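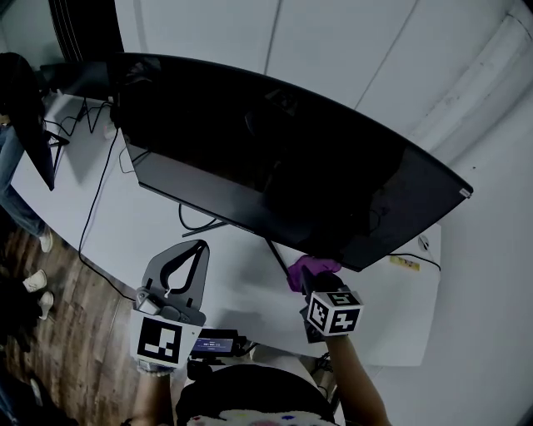

曲面显示器与白色桌面，左后方的线缆仍缠在一起。

桌面整理月过后，桌面还是那个桌面

Bindmont办公通讯，1/7/25

六月的“清爽桌面”活动结束了。按照Kirkau楼层服务组发来的总结，活动“显著改善了办公环境的视觉秩序”。我把这句话读了几遍，想弄明白“视觉秩序”指的是什么，最后还是没有弄明白。如果指的是纸张少了，那我同意，纸张确实少了，因为大部分都被塞进了柜子。如果指的是线，我就不太同意了。

桌子左后方那一团黑色线缆，有的挂着，有的绕成圈，在白桌面上格外扎眼。还有一根长的从桌面越过前沿，一直往地上垂。通讯过去刊登过不少办公环境的照片，多数是刚装修完的时候拍的，那时候屏幕还没接电，桌上摆一盆植物，谁看了都觉得好。接上电以后的样子登得很少，我觉得以后应该多登一些。

先说白桌子。当初选型的时候，Jorerard的样册里有好几种颜色，浅灰和木色都有，最后定了白色，理由是“显得空间更大”。空间有没有变大我看不出来，808室的人倒是一致反映，白桌子上什么都显得多。一根黑线放在深色桌面上，走过去根本不会注意；放在白桌面上，隔着半个房间就看得见。咖啡渍、铅笔印、贴过标签留下的胶痕，也是同样的道理。选型会上有人提过这一点，会议纪要里写的是“可通过良好的使用习惯解决”。凡是写着可以通过使用习惯解决的问题，我一般都默认它不会解决。

再说弧形的桌沿。桌子前面那道弯，坐在凹进去的位置打字，手肘有地方搁，这点我承认，用过的人多半也不愿意换回直边的。麻烦出在配件上。市面上常见的线槽是直的，夹在桌子后沿还行，想沿着前沿走就没有办法。桌面垫也是直的，铺上去总有一个角悬空，或者露出一块尴尬的三角形。Jorerard倒是有配套的弧形桌垫，单独报价，编号819，我去问过价格，问完就没有再提这件事。买一张造型特别的桌子，后面每样东西都得跟着它特别，这笔账在选型的时候没有列进去。

然后是曲面显示器。我对曲面屏一直持保留态度，这里尽量说得公道一些。看时间线、拉长表格、同时开好几个窗口，大屏幕确实省事，不用来回切换。可是它占桌子也占得厉害。支架的腿要斜着伸出来才能站稳，伸出来的那一截正好落在桌面中间偏后的位置，原本可以放笔记本、放杯子的地方就被切成了零碎的几块。屏幕下面剩的那点空间，名义上可以收纳，实际上最后总会盘着一圈线。屏幕关着的时候，黑亮的一大片，还能隐隐约约照出房间里的东西，坐在背光位置的同事对此意见更大，不过那要算灯的问题，也不能全怪屏幕。

厂家的宣传单上说曲面屏“减轻视觉疲劳”。我没有做过测试，不敢说它不对。我只能说，Atanasov事务所搬进来的时候统一配了曲面屏，到现在他们申请眼部休息时间的频率和我们用平面屏的这一侧看起来差不多。样本太小，大家听听就算了。

两台显示器并排的问题，值得多讲几句。一台正对着人，另一台侧过去摆在左边，这种布局在本楼相当普遍。侧着的那台真正用来看的时候有多少，我很怀疑。我自己那台副屏，大半年里主要的任务是显示日历，而日历在手机上也有。可是只要它在桌上，就要有一个支架，一根电源线，一根信号线，往往还要一个转接头，转接头又要插在扩展坞上，扩展坞自己还有电源。所谓线缆问题，一多半是副屏问题。服务组的总结里通篇在讲扎带和理线盒，对于“这台屏幕要不要留”一个字都没有提，我认为是避重就轻。

说到扎带。活动期间每个工位发了一包魔术贴扎带，总共领出去251包。发东西的那天很热闹，不少人当场就动手扎了起来，扎得很漂亮，还有人拍照发到群里。过了两个星期左右，有人换电脑，有人借电源，有人要把键盘挪到另一侧，扎好的线一根根被抽出来，扎带留在桌子后面，变成了另外一种杂物。我弯腰看过自己桌子后面，捡出来三条，都是好的，只是没有扎着任何东西。

扎带不是没有用，我也不想把它说得一无是处。凡是一年到头不动的线，比如显示器的电源线，扎上就能一直扎着。问题在于我们把所有的线不分彼此捆成一把，捆完很好看，要抽其中一根的时候就得全部拆开，拆开之后没有人有耐心再捆一次。比较可行的办法是分开处理：不动的线沿着桌子后沿走，走到桌腿再往下；常动的线，也就是充电线和耳机线那一类，单独留在手边，用一个小夹子夹在桌边，随时能拿走。这个办法不新鲜，也不需要买什么东西。服务组的指南第2页其实写了，只是夹在两张理线盒的产品照片中间，很容易翻过去。

从前沿往下垂的线，我建议优先处理。后面的线团难看归难看，一般碍不着人。前沿的线不一样，椅子轮子会压到，脚会勾到，清洁的时候拖把也会带到。808室今年换过两回扩展坞，据说都是被拽下来摔坏的，到底是谁拽的没有查清楚，我倾向于认为是椅子。把线绕到后面去，多数情况下长度是够的，嫌麻烦才从前面走。要是真的不够长，到Kirkau前台登记领一根延长线，等待时间公告上写的是当天，我等了三天。

还有一类东西在总结里完全没有位置，就是标签和贴纸。设备上的资产标签当然要留，那是清点用的。可是桌面右侧常见的那种小黄标，贴在那里是什么意思，我问过几个人，答案各不相同。有人说是搬迁时候用的位置标记，有人说是报修完成的记号，还有人说自己来的时候就有了，一直没敢撕。我的看法是，一张标签如果已经没有人知道它的含义，就应该可以撕。服务组对此的答复是“请勿自行移除，统一处理”。统一处理的时间还没有公布。

墙面我本来不打算谈，可是有读者来信问过。那种白色大块墙板，拼缝细细的，看上去确实整齐，也是这次改造里花钱比较多的一项。墙整齐了，反而把桌上的乱衬得更清楚。有人提议在墙板上装理线轨，把显示器的线直接往墙上引，Kirkau的回答是墙板不允许打孔，粘贴类的也要先报批。那么墙边那道白色的竖向柱子（也可能是管道包封）能不能利用起来，比如在旁边走一根线槽？同样要报批。报批的表格我下载来看过，需要填写“预计视觉影响”。我很想知道该怎么填。

地面的情况要好一些。棕色木地板耐看，灰尘也不太显，椅子滑动的声音比原来的地砖小。唯一要提醒的是，拖在地上的黑线和木纹混在一起，光线差的时候不容易看见，穿着浅色运动鞋走来走去的各位，请多留意脚下。提过建议，希望地面走线的位置统一加盖过线板，目前得到的答复是“已纳入考虑”。

下面是读者问得比较多的几件事，一并答在这里，答得不周全的地方请包涵。

无线鼠标和无线键盘能不能解决问题？能解决一部分。少两根线是看得见的好处，代价是要充电或者换电池，充电的时候又会多出一根线来，而且总是在要开会的时候没电。圆形的小鼠标好看，放在白桌上不显眼，手大的人用久了会不会舒服，建议先借一只试试再申请。

显示器支臂能不能申请？可以申请，夹在桌子后沿，能把屏幕底下的位置腾出来。不过要先确认屏幕重量在支臂的承重范围之内，大尺寸曲面屏往往超出基础款的上限，要用加强款，加强款又对桌板的厚度有要求。Jorerard说他们的桌子“一般都可以”，我请他们把“一般”两个字去掉再书面答复一次，目前还没有收到。

多余的线能不能直接扔？请不要扔进普通垃圾桶，电梯旁边有回收箱。扔之前最好确认它真的是多余的。我的经验是先拔下来，放进抽屉，过一个月如果没有任何设备出毛病，再拿去回收。抽屉里那一堆我承认还没有拿去。

共用工位由谁来整理？规定是谁最后使用谁整理。我对这条规定的执行情况不抱什么希望，因为到了下午，大家都觉得自己后面还有人。Atanasov那边试过在桌角放一张小卡片，写上离开前要收好的东西，写得很短，就三行。据他们讲有一点效果，头几个星期比较明显。我们这一侧如果想试，可以直接借他们的卡片来改，不用另外设计，更不用为此再办一个月的活动。

至于下半年的安排，服务组的草案里有一项是给全部工位加装桌下理线网兜。网兜我在别处用过，优点是什么都能往里塞，缺点也是这一点。插线板、变压器、多余的线头全部堆在里面，从外面看桌子确实干净，等到哪个插头松了，就得钻到桌子底下，把整个网兜掏出来找。我不反对装，只是建议先选几个线最多的工位装上，用到秋天再看，别急着一次订齐。草案里还附了一份报价单，上面的数量和工位数对不上，我已经写信去问了。

另外，草案把“桌面零线缆”列为目标。只要桌上还摆着两台要插电的屏幕，这个目标我看不出怎么实现。把它改成“前沿不垂线，后沿分两股”，要求低得多，检查起来也方便，站在桌边看一眼就知道做到了没有。

意见和反驳都欢迎，请投到808室门口的信箱，或者直接回复本期通讯。申请延长线和支臂的表格在前台，旧版和新版混放在一起，请拿右上角印有Kirkau字样的那一种，另一种交上去会被退回来。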